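Skernstead Student Robotics Club Completes First Season of Bag-Handling Demonstrations

SKERNSTEAD, 20 Dec 2025. The student robotics club at Skernstead Technical School has completed the recording phase of Murkance, a project on the handling of soft packaging. Club members recorded 446 demonstrations during the fall term, using hand-held grippers operated in pairs. The recordings will be used to train a control policy for the club's two-arm robot, Villa.

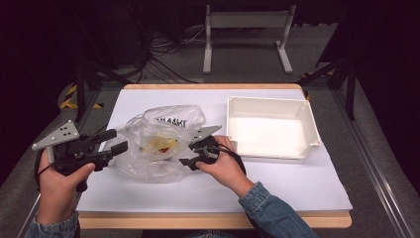 Murkance grew out of the club's entry in last season's Suklow student competition, where rigid boxes were sorted reliably and flexible items were not. The club chose to limit the new work to one class of object. Clear plastic bags deform on contact, reflect light unevenly and give few stable edges for a camera to follow. Members work at a white-covered table with an open white bin to one side, and each operator controls one gripper per hand. Trigger position and gripper motion are logged together with the video.

The gripper fingers carry black pads with a foam-like inner face. Pad wear is checked before each session, and recordings with missing tracking data are excluded from the training set. Operators rotate during a session so that the set does not reflect a single person's habits.

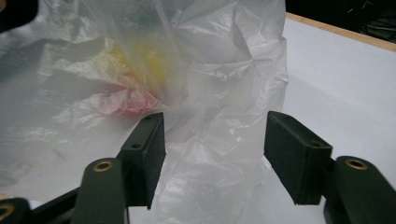
Club adviser Leonie Aigner said thin film remained the hardest material the students had attempted, and that she expected the first trained policy to fail often. Arwel Bevan added that failed grasps would be kept and labeled separately for use in later analysis.

Training is scheduled to begin after the winter break. The club plans to enter Villa in the flexible goods category at the next Suklow competition. Membership currently stands at 26 students, and new applications are accepted through the school office.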